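Week 9 handout, Robot Safety and Faults
Instructor: Sabina Oravec
April 4, 2025

Left over from last time: contact forces. Read the Tran chapter again if the friction cone stuff didn't stick. Moving on.

Today = the Wiritley run. Simulated kitchen, two-armed robot, household task. Desmond Wojcik set it up in October and logged everything, so we have a good record of a bad run. Handy.

What happened, short version
Arm told to take hold of a wooden knob-shaped object and carry it. Controller reported "grasp OK." Planner believed it. Object dropped mid-carry, planner never noticed, arm went on and did the whole place motion with nothing in the hand. Task marked complete. Run number 809 if you want to pull the log.

So two faults, keep them apart:
Fault A, the drop itself
Fault B, the robot did not know

B is the one we care about. Drops happen. A system that says "done" after a drop is a safety matter, specially once it's hardware and the thing is a pan or a knife.

Fault A first
Wide base, narrower neck, big domed cap. Where do you hold that? Low-poly collision shape, so a "round" base is really a bunch of flat facets. 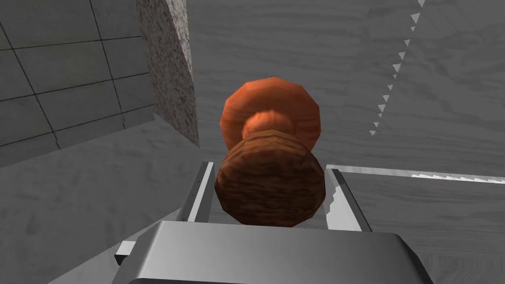 Grasp check in this build was finger position only. If the fingers stop at a width inside the expected band, call it a grasp. No force reading, no check on contact. Problem: fingers can be at the right width and pressing on nothing, or on one facet edge. Ansel asked in section why not just close tighter. Try it. On a faceted mesh, more force on an edge contact can make the object rotate out, and the solver may do strange things when bodies overlap. Tighter is not a fix for a check that doesn't look at contact.

Write down the difference:
commanded width (what you asked for)
measured width (where the fingers are)
contact (is anything pushing back)
Only the first two were in the Wiritley code.

Fault B
Grasp check ran once, at close. Never again. Carry phase had no monitor at all. Place phase opened the gripper and checked that the gripper was open, whcih of course it was.

Timeout was 15 seconds per phase, never tripped, every phase finished on time. Point for the exam: a timeout catches a stuck robot. It won't catch a confident one.

Second arm matters too. Planner treats the arms as separate, and each keeps its own idea of what it's holding. Neither one gets told when the world changes.

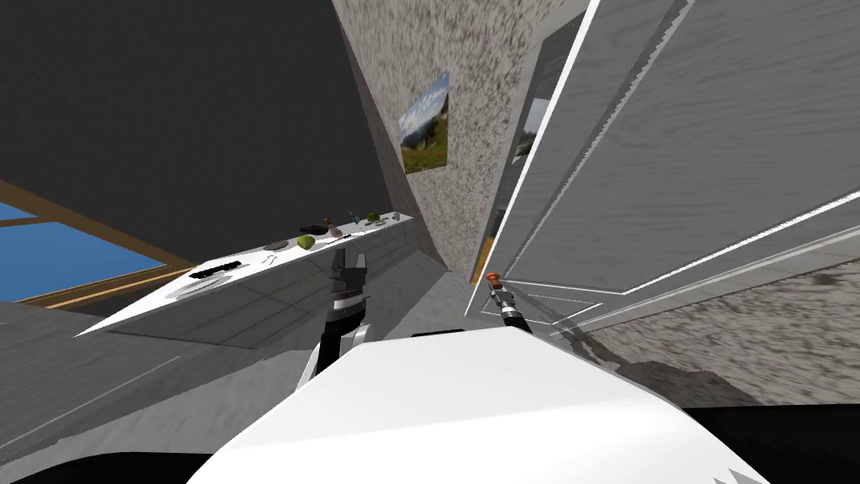 Keisha Lindgren's proposed fix (her memo is in the Skustengate folder):
check contact on both fingers at close
re-check all through the carry, 5 misses in a row = stop
on stop, hold both arms, don't retry by itself
after place, look for the object at the target before reporting done

Hazel Brannigan disagrees with the third one. Says holding both arms is wrong if the other one is mid-task with a load over an edge. Fair. Drirkport rule is to lower first, then hold. We'll argue this in class, come with a side picked.

Also, sim caution. Friction in this build was one number for everything. Don't carry the drop rate over to a real arm. The logic fault does carry over, same code would run.

For next time
1. Draw the state diagram for the run as it was. Mark where B gets in.
2. Redraw with Keisha's checks. Does anything still slip thru? (yes, find it)
3. Half a page, hold vs lower-then-hold. Pick one.

Due before section, 2 people per group max. Log viewer is slow on the lab machines, start early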